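**Fiachra Dunne** · 20/02/2019

**1/** Everybody on here keeps telling me to buy a "system" for drying dishes. A system! I have plates. They get washed, they need somewhere to stand. I read way too much about it this week, so you get a thread.

**2/** First thing that made me suspicious: the Tremier rack is $108. For a rack. The product page says "reimagined airflow." Air goes between plates if there's a gap between plates. Who reimagined that?

**3/** The Ovier one is $40 and folds flat. Sounds good until you ask where the folded rack goes. In a cupboard, I guess, so now I'm opening a cupboard every time I wash a bowl. I'd leave it out after two days and so would you.

**4/** I went through the reviews too. 542 of them for the Tremier, and a whole lot say "looks great on the counter, can't wait to use it." Five stars for something you haven't put a plate in. Come back in April and tell me if you still like it.

**5/** Then the mat people. My cousin swears by her Savo mat. I borrowed it for a week. Plates lying flat on a wet mat stay wet underneath, and then the mat smells. She says I used it wrong. How do you use a mat wrong?

**6/** And the "just dry them with a towel" crowd – fine, if you own 200 towels or do laundry every night. I don't believe most of you dry every dish. I've been to your houses.

**7/** What I do want from a rack, and it's a short list:
- dividers that hold a dinner plate up without it flopping onto the next one
- metal, no coating to peel
- a floor I can scrub without taking the whole thing apart

**8/** One claim I will half believe: plates should all lean the same way. Kavanagh's (the kitchen store by the bus depot) has a little card saying this next to the display. They also have a card saying you need a separate rack for lids, so take it for what it's worth.

**9/** Stainless, plain wire dividers, plates on edge. The front one says HAO SHI HAO WEI all the way around its teal rim, and I'd take that plate over anything in the Tremier catalog. 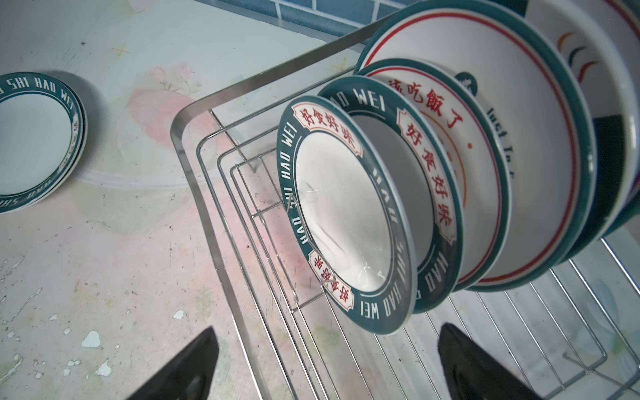 **10/** Before anybody replies with "but stainless gets water spots" – yes. So do glasses, so does the faucet. Wipe it with vinegar when it bugs you. I'm not paying $108 to avoid wiping something.

**11/** Also not convinced by drip trays with the little spout that runs into the sink. Every one I've tried sent the water under the tray. If you have one that works, post a video, and I mean the whole video, with the counter in it after.

**12/** Muting this for the night. Mat people, my replies are open tomorrow.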